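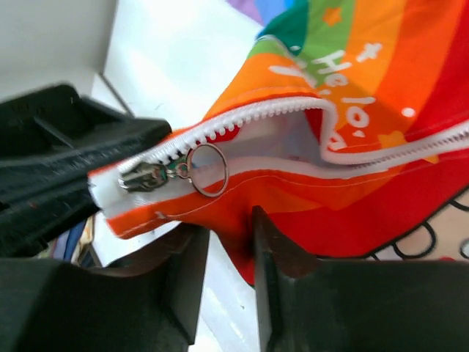 Buy the kid the loud pencil pouch. That's my whole argument, and I'm making it fast – dinner's on.

Every August the Uvilcombe school list asks for a "plain, solid color" pouch. Plain why? I have dug through the lost and found there. Black pouch, black pouch, navy pouch, black pouch. Good luck. A rainbow one with Hello across it gets home by Friday.

And please, a zipper with big chunky teeth. Small fingers can work those. Put a ring on the slider too, something to grab with mittens on. Snaps pop open in the bottom of a backpack and then it's crayons everywhere, I've vacumed enough of them.

White lining? People hate it. Shows every pencil mark. Fine, let it. You can find an eraser against white. Try that in a black one.

The grown-up version of all this is the gray felt case at Sketel, which costs three times as much and looks like a sad sock. I own one. Can never find teh thing.

Let them have stripes. They'll want gray soon enough.

57 shares | 3 comments

anozie_mom: Ours asked for plain again this year. Ignored it, no one said a word.

Zidik: Disagree on the lining, ink never comes out.

pt_reader: Same goes for lunch bags!!

Contact us | © 2025 Uvilcombe Weekly | Back to top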